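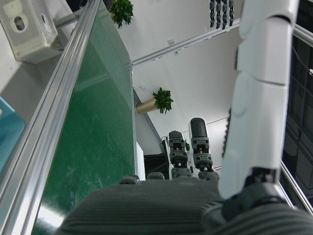 Photo: Halina Bielecka / Nuswood

1/ I've worked at Nuswood for most of my adult life, the last stretch of it as lead on the kitting benches. In October we started running a robot hand on one of the benches. People keep asking me what that has been like, so I'm going to write it down once and link to it.

2/ What kitting is: a customer orders a repair kit, and somebody puts the right fittings, seals and screws in a bag, checks it against a sheet, closes it and sends it down to packing. That's the job. It is not hard to learn. It is hard to do the same way at four in the afternoon as you did at seven in the morning.

3/ There are 24 of us on the benches across two shifts. I'm giving the number because the first rumor was that half of us would be gone by the new year. It is now past the new year and there are still 24. I'll get to whether that means anything.

4/ The hand does the loading step. It picks up a part and sets it into the tray, and a person does the rest of the kit. The company picked that step because it's the one that sends people to the nurse with sore thumbs. I was in the meeting where they said so and I believe them. I also think it was the easiest step to put a number on.

5/ The fingers are the part visitors want to look at. They're built in stacked segments with little joints between them, and you can see the pins. My niece asked if it looks like a person's hand. Sort of. It looks more like a person's hand when it's moving than when it's stopped.

6/ We call the whole cell Furnival. That was the name of the old bench line before any of this and it just carried over. New hires think it's the robot's brand. It isn't.

7/ Numbers, since someone will ask. On a good shift Furnival loads 239 trays. A good person loads more than that before lunch if she's left alone, but she isn't left alone, and she can't do it five days running without paying for it. So the comparison depends on who is making it.

8/ The target on the planning sheet is 500 trays a day over both shifts. We haven't hit it. Every Monday somebody from the office asks why, and every Monday the answer is the small seals. They stick together. A person feels two seals stuck together and doesn't even think about it. The hand picks up both and carries on.

9/ So one of us now separates seals. That's a new task that did not exist before October. It doesn't have a name on the job chart, and it's paid at the bench rate. I have asked for it to be written down as a task with its own time allowance. Still waiting.

10/ This is what I'd tell anyone whose workplace is about to do this: watch for the jobs that show up around the machine. They get handed to whoever is standing closest. Clearing a dropped part, wiping down, refilling, restarting, writing the stop in the log. Each one is a minute or two. Add them up before you agree to anything.

11/ We did add them up. I had people put a tick on a sheet every time they had to step over to Furnival, for one week. 86 ticks. The plan had assumed it would run by itself between breaks. I took the sheet to my manager and she was fair about it. She moved one person off the end bench so the ticks weren't landing on people who already had a full count to make.

12/ The training was two days. The people from Irkum, who set up the cell, were polite and knew their equipment. They had never made up a kit. By the second afternoon we were teaching them which parts roll and which parts don't, and they were writing it down. I'd have liked us to be in the room a lot earlier.

13/ Something I didn't expect was how much quieter it got. Loading used to be done side by side and you talked the whole time. You found out who had a sick kid, who was looking at a different job. Now the person next to the cell is mostly listening for the stop tone. Two of my crew asked to rotate off it for that reason and nothing else.

14/ We rotate every two hours now. It was every shift at first, which was too long. Two hours was the crew's idea. If you supervise people in a setup like this, ask them about rotation in the first week and then ask again in the fourth, when they know what they're talking about.

15/ On thumbs and wrists: fewer complaints. I can say that much from my own log. Three people who used to tape up before a shift have stopped. One of them was the loudest against the whole project and she'll tell you herself that her hands feel better and she still doesn't like it.

16/ On jobs: no one was let go. Two people left over the fall for their own reasons and were replaced. But I've noticed that the replacements came in through the agency, and the two who left had been permanent. When I raised it I was told it was temporary. I wrote down the day I was told.

17/ On pay: there's a small step up if you complete the operator course, which is run by Rusura on Saturday mornings. It's a decent course. It's also on Saturday mornings, so the people with kids and second jobs aren't in it. I've asked for a weekday session. If the company wants operators it can train them on company time.

18/ I took the course myself. I can now start the cell, stop it, clear it, bring it back to its home position and read most of the fault codes. I can't change what it does. For that we call Irkum and wait. The waiting is the part that wears on people, more than the robot does. You're responsible for the count and you can't touch the thing that's holding it up.

19/ A few replies ask if I'm for it or against it. I'd keep it on the large fittings, where it does well, and take it off the seals until somebody solves that. I've said so in writing. The large fittings are the heavy ones anyway, so that's where the relief for people's hands is.

20/ Someone else asked if the younger ones like it more. Not that I can see. The person who is best with it is one of the oldest on the floor. She ran an industrial sewing machine for years before she came to us and she says you listen to it the same way. She hears a bad pick before the tone goes off.

21/ What I've asked for, as of today, January 21, 2020: seal separating on the job chart, a weekday course, one permanent post for each permanent post that opens up, and someone on our own site who is allowed to change the pick settings. None of that is anti-robot. Most of it costs less than a week of the downtime we've already had.

22/ The meeting is next week. I've been given a slot and I'm bringing the tick sheet. If you work at a bench next to something like this and you've kept any kind of log, I'd like to see how you set it up. Messages are open. I read them after second shift.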